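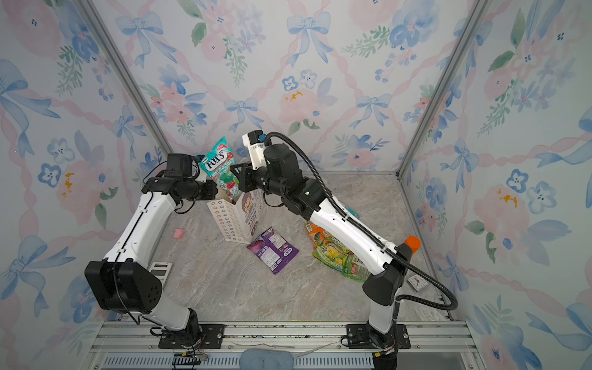

The floral paper on all three walls, with the marble-pattern floor panel in.

11/4/18

I have had two emails asking how the wallpaper was done, so I am writing it up while I still have the notes. Most of it applies to any small papered enclosure, such as an alcove or the back of a bookcase.

The paper is the peony design from Mittal: soft pink peonies, blue five-petalled flowers with dark centres, green sprigs and pale blue bows joined by twisting pink ribbon. It is printed to look like watercolour. I bought it as an end-of-line roll from Susside in Brakness, and the label had been torn, so I had no batch number and no stated pattern repeat. I measured the repeat on the floor at home and made it 300 mm. Check this yourself at both ends of the roll. Mine agreed, but I have had one that didn't.

A large repeat on a small wall wastes a lot of paper. The side walls could have been cut from offcuts if I had been willing to let the ribbon stop dead at the corners. I tried that dry, with masking tape, and disliked it. A ribbon that vanishes on one wall and comes back at a different height on the next is the first thing the eye goes to. In the end I cut all the drops from the same starting point in the pattern and accepted the waste, most of which is now lining drawers.

Preparation

The wall boards were taken out and done flat on trestles. Papering them in place would have meant working a brush into the corners behind the posts, and I don't have the patience. Each board was rubbed down with medium paper, wiped with a damp cloth, left to dry and given one coat of size. I marked a vertical line in pencil on each board, taken from the edge and not from a level, as the boards would be standing square to the floor and not necessarily to the building.

Pasting

I used Taneck ready-mixed. The tub says to paste the wall, but with this paper I had better results pasting the back of the paper and leaving it folded for 3 minutes. It is a thin paper and it stretches. On the first test piece I didn't wait, and it kept growing on the board and produced a row of bubbles along the middle. After the soak it lay flat with one pass of the brush from the centre outwards.

Let the paper run over the edges of the board and leave it alone until it is dry. I left mine overnight with the window open a little. Trimming wet paper with a knife tears it, however new the blade is. Dry, it cuts cleanly from the back against a steel rule.

Corners

The aluminium corner posts do most of the work here. They cover the edge where two papered boards meet, so there is no paper folded into a corner and no overlap to hide. The price is a strip of pattern lost behind each post. I worked this out at 23 mm a side and shifted the drops to suit, so that the garland appears to pass behind the metal and carry on. It is close — I would give it eight out of ten. Cyril Sugden, who has hung more paper than I ever will, looked at it for some time and said he would have started from the left.

I did consider painting the posts. White would look tidier against the paper, but paint on aluminium needs an etch primer to hold, and it would chip the first time a board was slid out. They stay silver.

Floor

The floor panel has a grey-beige marble pattern. I had a plain grey in mind at first. Against so much pink and blue a plain floor looked unfinished, and a second strong pattern would have been too much, so the marble was the compromise. Fit the floor after the walls, not before. Any paste that drips then lands on something you don't mind about.

Marks and cleaning

There are a few tiny yellow-orange speckles on the flowers. Leave that sort of thing alone. I tried a barely damp sponge on an offcut and the colour of the petals started to lift before anything else did. A dry soft brush is all this paper will take. If I did it again I would put a coat of matt decorator's varnish over the boards before trimming, having tested it on a scrap for yellowing.

Still to do: the left board wants easing at the top where it binds slightly, and I need to find out whether Susside have another roll. I asked in May for it to be put by and have heard nothing since.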